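**Call for participants: reading fluency study, Lallura Language Center**

We are recruiting 85 adults whose first language is not English for a study of reading speed. Participants read short passages of 500 words and answer written questions.

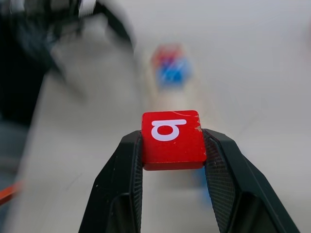 Sessions run in June at the Jorngate site and last two hours. Normal or corrected vision is required. Prior teaching experience is an exclusion criterion. Travel costs are reimbursed.

Apply in writing to Subira Ondieki, Room 208.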